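Housekeeping Textiles, Unit 4: Folding and Sorting Cloths
Plurnside Adult Learning, handout for the evening group

Welcome back, everyone, and thank you for bringing your own towels again (the cupboard here would never stretch to all of us!). Last time we got through washing and drying, so tonight we slow down and fold, a job most of us learned by watching somebody else do it in a hurry.

Tip the clean cloths out in a heap at the far side of your table and keep the near side clear for folding. Take one cloth at a time from the top. Lay it flat, smooth it from the middle outward, bring the short edges together, then fold again until you have a thick strip. Microfiber clings to itself, so give it a gentle shake first, and please don't worry if the corners are a little off. 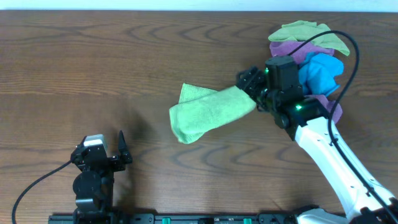 A note handed in after the Povano session asked whether the colors really matter, as the writer's family had used any cloth for anything for years and come to no harm. It's a fair point, and at home you may do as you please! For the coursework, though, we keep to one color per room: light green for the kitchen, lime for windows, purple for the bathroom and bright blue for dusting. Write your list down and tape it inside the cupboard door.

Washing reminder: 100 grams of powder is plenty for a full load, and leave out the softener, as it coats the fibers.

For next time, read page 17 of the Henriques booklet and fold a small pile at home. Bring it in a bag, folded, and we'll see how it traveled.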